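2020-03-14, stationery day at Hanby

Went down to the Hanby shop with Mikkel Lauritsen to pick notebooks for the binding tests. What a good shelf they have at the moment! We stayed far longer than planned and I'd happily go back tomorrow.

What we're after: a plain school exercise book, soft cover, that can live in an apron pocket and take pencil, biro and the odd bit of glue. The Etow ones we bought in October were lovely paper but the covers split along the fold after two weeks. Mikkel still swears by them (he uses his at a desk, so he would).

Shortlist so far

1. Ketilsson A5, grey. Nice and flat, opens well, paper a bit thin for ink. Have 3 left in the drawer.

2. The orange "you" exercise book. My favourite by miles. Fine ribs running up the cover, a cream oval at the bottom with lines for name, class, subject and school, and the cover has a proper bend to it when you hold it by the sides. There were green-covered ones in the next pile too, but the orange will be so much easier to find on a messy bench.

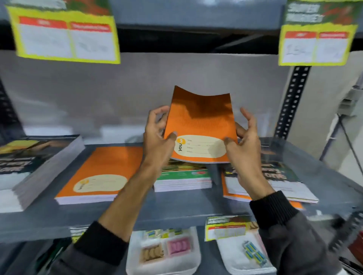
3. Nurnimum sketch pad. Gorgeous heavy paper, wrong shape for the pocket. Keep for drawings.

To do: fold test on no. 2, some 200 bends by hand, then the same for the Ketilsson. Charge to job 3629. Ask Mikkel whether he wants his own orange one, I think he's coming round to it.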